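Search this site
Search
Newsletter archive

Bun season opens early at Husholm

6/28/24

Every summer the Husholm kitchen table takes up one food that makes no sense in the heat. Last year it was split pea soup. This year it is steamed buns, a dish that asks you to stand over boiling water in a room with one window and then claim you feel refreshed.

The dough is the simple part. Flour, yeast, warm water, a little sugar, a spoon of oil. The recipe going around calls for 700 grams of flour, which makes more buns than anyone admits to wanting and fewer than get eaten. Knead until smooth. If you get bored before it gets smooth, keep going, the dough doesn't care about your afternoon.

Let it rise, knock it back, divide it, and shape each piece into a ball with the seam underneath. Pieces that refuse to be balls can go in anyway. They taste the same and come out looking like slippers.

A few notes from the first round:

Don't crowd the basket. Buns swell, and two that touch will tear each other's skin when you pull them apart. Do them in small batches and put the finished ones on a plate with some air between them.

Start the water cold, with the buns already in. Set a timer for 11 minutes once the steam is up, then turn it off and walk away for 4 more. Lift the lid early and they sink, and you will have invented the cracker.

The lid drips. Tilt it away from the buns when you take it off, and lay it flat somewhere it can't roll. Glass lids roll toward tile floors, every time.

The electric steamers can be borrowed through September from the Bolville branch for a 50 dollar deposit, which you get back if the steamer comes home with its basket. Urrego Street has a waiting list already. Please descale before returning. Vinegar is fine. Whatever was used last year was not.

3 comments | 12 shares

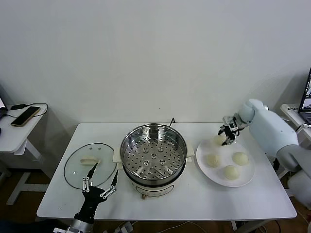

Jestellow wrote back that eleven minutes is plenty for plain buns, but anything with a filling wants longer, and that a square of parchment under each one saves a lot of scraping afterward.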